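From: Negin Azimi
To: Lastidari smallholders list
Subject: Re: [lastidari] weighing calves at weaning, is it worth the bother?

On Saturday, Tawfik wrote:

> We have never weighed anything here except ourselves, and that was a
> mistake too. My father could look at a calf over a gate and tell you
> what it would bring. I can look at a calf over a gate and tell you
> it's a calf. So before I spend money on load bars and a crate, has
> anyone on the list got more out of weighing than a sore back and a
> notebook full of numbers? We run a small herd, mostly Angus cross,
> and I'm told the big cows are the good cows. I'd like that to be
> true as I've got several of them.
>
> Also does the tape work or is it a racket?

Tawfik,

I have bad news about your big cows. Possibly. Weigh them and find out.

I resisted for years, mainly on the grounds that I knew my cows. What I knew was which ones I liked. When we finally put the bars under the old crush at Tircombe, the first animal over them was my favorite, a great handsome barge of a cow who always has the shiniest calf in the field. She weighed 873 kilos. Her calf, at weaning, weighed 200. I checked the bars. I stood on them myself. The bars were fine.

Two cows later came a narrow, sour little red thing I had been meaning to sell every fall and kept forgetting to. She weighed 412, and her calf weighed 178. Do the division at the kitchen table, as I did, and try to keep liking the big one. She eats for two and then hands me one calf, same as everybody else. The little red one kicked me on the way out and has been promoted.

Before anyone writes in: yes, I know a single year's weaning weight doesn't prove much. The red cow's calf was a bull and the barge's was a heifer, and the heifer was younger. You need birth dates to make any of it fair, and you need several seasons, and you need to count the cows that came up empty, who look wonderful on the scales and cost you the whole winter. I'm only saying that the gate method would never have raised the question.

On the tape: it's fine for dosing if you're stuck. I don't trust it for comparing cows. My husband and I taped the same steer one after the other and got two different steers. If you do use it, have the same person pull it every time, and pull it snug behind the elbow with the animal standing square, which it won't.

On the records: please don't do what I did, which was keep everything on the old desktop in the dairy office with no copy anywhere. It quit in April, halfway through calving, with a faint smell of hot dust. Two evenings with the side off and a flashlight between my teeth, and I learned a great deal about where mice like to store barley.
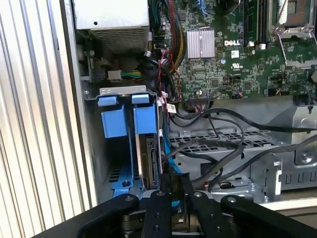

Office computer with the side off. The herd book lives in one of these.

I got the files back in the end, less one season, which I've rebuilt from feed invoices and the backs of envelopes. Everything now goes in a hardback notebook first and gets typed up afterward. The notebook has been stepped on by a cow and still opens.

As for gear, we bought the Skudard bars secondhand. The display is hard to read in full sun and the cable comes out at exactly hoof height, so run it through a bit of pipe before you do anything else. Put the bars on something level. Ours were on packed gravel for the first session and every animal got lighter as the morning went on, until I noticed one corner had sunk. I'd been quite pleased with how consistent it was. Concrete pad now.

Weigh at the same time of day if you can manage it, and before feeding. We start at 7 a.m. A cow with a bellyful of wet grass and water will make a liar of any scale, and it's easy to spend an hour admiring what is mostly lunch.

What I'd write down, if you're only going to write down a little: cow's tag, cow's weight at weaning, calf's tag, sex, birth date, calf's weight. Condition score too, if you can be honest about it. I give mine a half point extra when I'm fond of them and have to go back and take it off.

You're welcome to come over and see the setup before you buy anything. We're doing the late calves on Saturday and could use somebody on the back gate. Bring boots and low expectations. The barge is still here, by the way. She's in calf, she's quiet, and I've decided she counts as landscaping.

If anyone else has figures for crossbred cows on hill ground I'd like to see them, particularly if they're worse than mine.

Negin
Tircombe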